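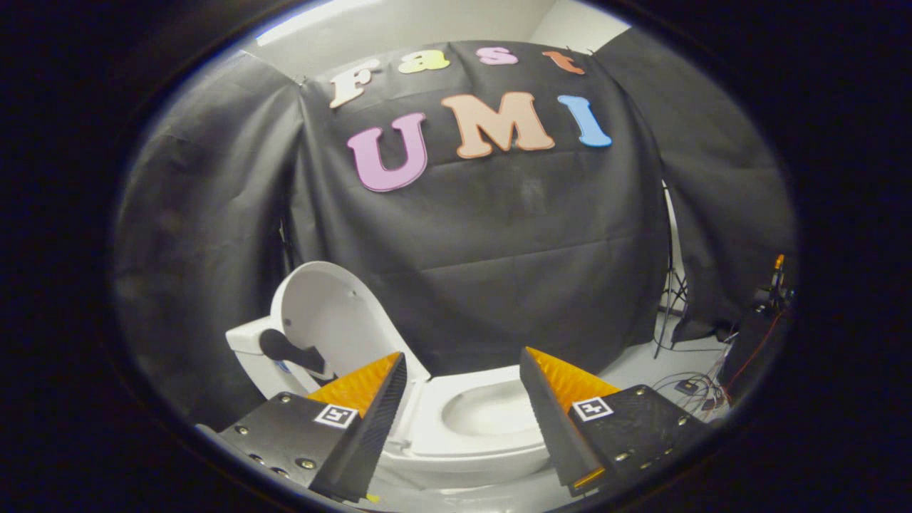 Figure 1. View from the gripper camera with both fingers open, lid up.

Keeping the Gripper Honest: Setup and Care of a Two-Finger Hand Tool
Project report, second semester
Nikola Vukčević and Erzsébet Boros
Handed in 7/9/26

Why we picked this

We both wanted a project where we got our hands dirty, and this one delivered! Our job was to look after one gripper for the whole semester: set it up, check it, fix it when it went off, and write down what we did so the next pair can take over without starting from scratch. Most of the class worked on the software side. We got the screws, and we're very happy with our half of the deal.

The cell

We called our corner Kurno, after the label on our toolbox, and the name stuck. The target was a toilet in front of a black backdrop, with the Fast UMI letters up behind it. The black cloth was a big help when we were checking the picture, as the white rim and lid show up so clearly against it (the wrinkles near the bottom bothered us more than they bothered the camera).

The fingers

Each finger is a black wedge with orange ribbed padding on the inner face. The ribs do the gripping, so they get the most attention. We wiped the pads with a damp cloth at the start of every session and let them dry fully before closing the fingers. On our sixth session the left pad had begun to lift at one corner. Erzsébet peeled it right off, cleaned the old glue away and stuck down a new one, and then we left it clamped overnight. It has stayed put ever since.

The screws in the mounting plates work loose slowly. We started out checking them by eye and missed one completely, so now we put a driver on every screw every 500 cycles. Snug is enough. Nikola stripped one in November by being too keen and we spent a whole afternoon getting it out.

The markers

Both plates carry a black-and-white square marker, and the software uses the pair to work out how far apart the fingers are. We love how simple this is. A smear of glue on the left one threw our readings out for most of a session before we caught it. Our routine:

Wipe both markers with a dry cloth.
Open the fingers all the way and check that both markers are read.
Close them slowly and watch for the reading to jump.
If it jumps, clean again, then reprint the marker.

Results

We logged 2,347 open-and-close cycles. The marker reading dropped out in 63 of them, nearly all before we began the wiping routine. We should have begun it in week one.

Still to do

The cables on the floor need a proper run along the wall. We would also like to try a softer pad, and Erzsébet has already cut a pair to size. They're in the top tray of the toolbox with the spare markers.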